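Why do crumbs get everywhere?

Bread is mostly bubbles with thin walls of dough round them. Bite it and the walls snap. Toast is drier, so it snaps more, usually over a clean jumper.
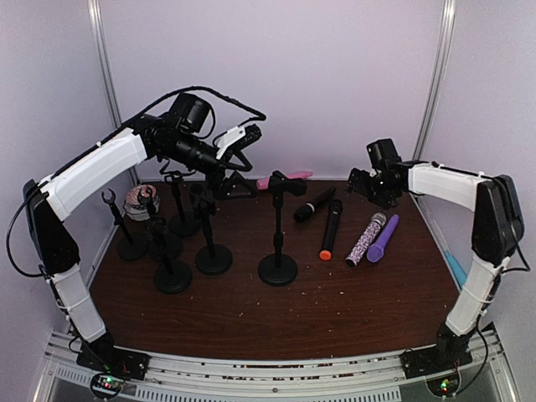
GURNEN, September

Crumbs are light, so they roll until something stops them, like a rail along the edge of a table. Effie Rutherford's class at Gurnen ate 4 slices of toast over black paper and found some 30 crumbs, not counting the ones on Ruairi.

Ants don't mind at all. One crumb is a decent lunch, and they'll carry it home without being asked.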